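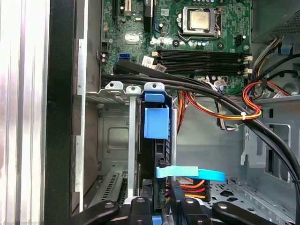

Open desktop tower with the processor in its socket and the four memory slots next to it.

Last updated: October

Clirnura Desk Phone Manager, small office edition

We run 17 desk phones across two floors, and until this spring every extension change meant walking to the phone and typing on its keypad. The Clirnura manager is a program you install on an office PC. It finds the phones on your network and lets you change names, extensions and speed-dial keys from one screen.

Setup took me 20 minutes. Run the installer, enter the admin password for your phones, and press Scan. It found all but 3 of ours on the first try. Those were on an older firmware version and had to be added by hand using the IP address. The manual covers this on page 102, which is a strange place for it.

Day to day it works well. When Salim Rweyemamu moved upstairs I changed his extension and copied his speed-dial keys to the new phone without leaving my chair. Changes go through after the phone restarts. If someone is on a call, the restart waits until they hang up.

The call log export is weak. You get one long text file with no column headings, and you can't pick a date range. Lleucu Powell in our billing office went back to using the old Plumell tool for that part.

The PC has to stay on for scheduled backups. If it is off, the backup is skipped and you get no warning. I would like to see an email alert added.

Support answered my one question the same afternoon. The license is per phone and you can move it when you replace a handset.

Good for an office our size. If call reports are your main need, try something else first.

Reviewed by Kibet Kirui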